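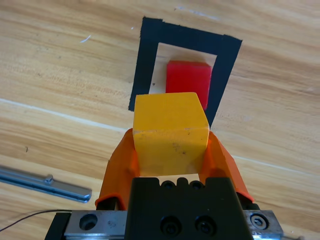

Azimi

Budget season again, and I've been living inside a spreadsheet named "Bodau equipment, final, really final." We have one pot of money for the year, the Plosden room needs shelving, and I spent most of this week on the least glamorous line in the whole file, which is gripper fingers!

The arms themselves are the easy part. You get a quote, you wince, you sign it (or you don't). It's the little stuff that creeps up on me. Last year I put down 260 dollars for fingers, screws and tape, and that was gone by spring. So this time I'm giving spares their own line, and I'm pricing a full set of fingers for every arm plus two more sets for the shelf. Tavo quoted me a lead time of around two weeks on collars, so those go on the January order whether we're short or not.
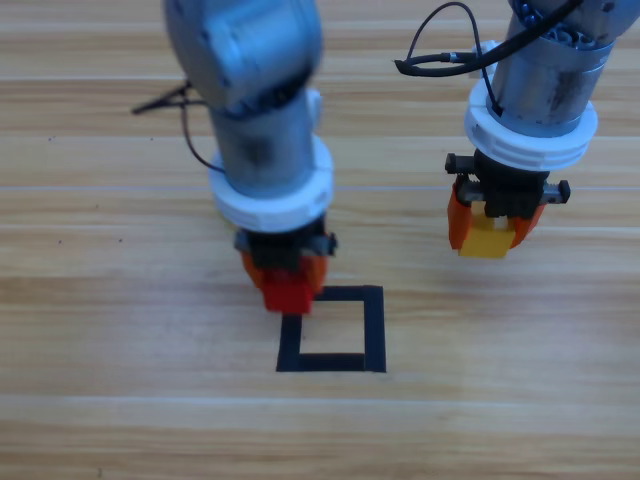
Cables are my other worry. I always budget for the length on the drawing and forget the slack, and then I'm paying rush shipping on a longer one. An arm reaching down over a table needs room to move, and you can see how much goes into those black loops, especially the wide one over the arm with the yellow block. I've added a generous allowance per arm and I'm not letting anyone talk me down.

Still undecided: a second table. I'd love one, but it means giving up the shelving, and I'd like to hear from the people who use that room before I pick. Send me your wish lists by Saturday, January 25, 2020, with part numbers if you have them, please!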